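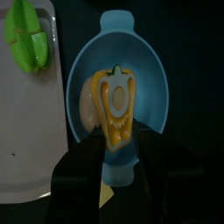 *Half a toy pepper, between the gripper's fingers in the blue bowl. Gunley's teaching sessions are built around toy food like this.*

The first time I got hold of the controls at Gunley, I spent the best part of a minute chasing a plastic vegetable round a bowl. My hand knew exactly what it wanted to do. The robot's hand, a yard away on the other side of the bench, kept arriving a finger's width too far to the left. Then something clicked, the pepper came up, and I cheered out loud in a room full of people who do this all day long. They were kind enough to cheer back!

Gunley is a small workshop on the upper floor of an old printing works, and what goes on there is teaching. You hold a light handle, you move it, and the robot arm copies you as you go, while a small camera down by the fingers records what the gripper is up to. Do the same job enough times, in enough slightly different ways, and the robot can be set loose to try it by itself. (There is a second way, where you simply take the arm by the wrist and walk it through the job, like teaching a child to hold a bat. I liked that one less. The arm is heavier than it looks and I kept getting my elbow in the way.)

The project is called Vumis, and it began in April with one arm and a box of play food. Each go at a task is known as a run. When I visited, the tally on the whiteboard stood at 2,458, and somebody rubbed out the last digit and wrote a new one while I was taking my coat off.

Toy food turns out to be a clever choice. It's cheap, it washes, it never goes soft, and it comes in awful shapes. Take the halved pepper. One side is a flat cut face, the other is all curves and lobes, so where you put the fingers matters a great deal. Squeeze too near the edge and the thing spins away from you. Come in too low and you're pushing against the bowl. An experienced teacher feels for none of this, as there is nothing to feel – the handle gives no push back at all – and learns to read everything by eye.

That was the part I found so gripping to watch. Good teachers have a style. One swoops in fast and slows right at the end. Another lines up from high above, pauses, and drops straight down. Both get kept, and so do plenty of the fumbles, provided the teacher puts the mistake right before the run is over. A robot that has only ever seen perfect grabs has no idea what to do after a bad one.

A session lasts 20 minutes, then you swap. Longer than that and people get sloppy, or worse, they get bored and start doing every run the same way. The toys are moved between goes, the bowl is turned or shifted, and off you go again. The software, Prelon, replays each run at double speed so you can weed out the duds. Watching my own was humbling. I managed 32 in my first session, and two were thrown out because I had let go too early.

The arm itself has a name, by the way. It's Schumacher, painted on a strip of tape along the base, and it was given in hope. For the first few weeks it was painfully slow.

Late in the afternoon they switched the handle off and let it work alone. It reached out, hesitated over the bowl, drifted left exactly as I had all morning, and corrected itself. I can't swear that little wobble was mine. Plenty of people have taught this arm, and some must drift left too. I grinned about it the whole way home anyway, and I've already asked when I can come back and have another go with the pepper.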